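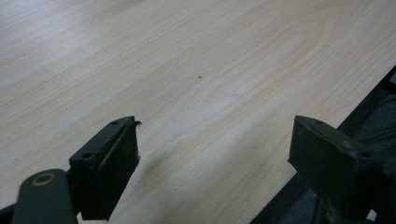

Wood-grain laminate

Wood-grain laminate is a sheet surfacing printed to look like timber and bonded to a core, most often particleboard or fiberboard. It is the usual top for school tables, office desks and budget kitchen counters. Sellers tend to name it after a tree (maple, birch, oak), although the tree may have had no part in it.

Makeup

The visible pattern is a printed paper layer under a clear, hard coating. Pale maple and birch prints show tan lines on cream, with long loops and arcs copied from sliced veneer. A print roller has a fixed circumference, so the same loop comes around again on a long enough table. Catalogs rarely show a piece long enough for a buyer to notice.

Claims of durability

Makers describe the surface as scratch resistant, stain resistant and easy to clean. The last claim is the safest. The first two depend on the grade, and the grade is often missing from the label. The Calport school district bought 200 maple-pattern tables in February on the strength of a brochure promising a "lifetime surface." The brochure did not say whose lifetime. Marcelino Soler, who repairs furniture in Diltlow, has argued that edges and seams fail well before the face does, and that wear ratings measure the wrong part of the table.

Marks and cleaning

Pale prints show dark crumbs and specks readily but hide faint gray scuffs, especially under glare. A speck that stays put after wiping may be a blemish in the print or a chip in the coating. A damp cloth and mild soap are enough for most dirt. Polishes sold for laminate add shine for a short time and leave a film; evidence that they protect anything is thin.

Comments (2)

Ama Quaye: My Tudden desk repeats every 2 feet. Once you see it you can't stop seeing it.

Consuelo Palacios: A bit hard on polish. My mother has used it for years and her table looks fine. Maybe it would have anyway.

Contact | © 2022 Figueroa Household Reference | Back to top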